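Stories > Automation > Interviews

Two hands, three bins

2020-06-26

At Estby, the sorting task is taught by remote control. The lead operator says a session runs 15 minutes, then a break. "Your wrists get tired before you do."

She has recorded 321 runs since January - the first 200 were mostly practice. "I kept closing the grippers too early," she says. Now she brings the fingers down over a cylinder and waits a beat.
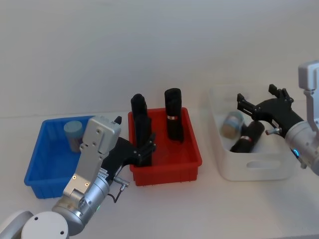 What the arms pick up

"They copy your hesitation too," she says. Runs with long pauses get deleted.

This site uses cookies. Accept | Settings
© Estby | Contact | Back to top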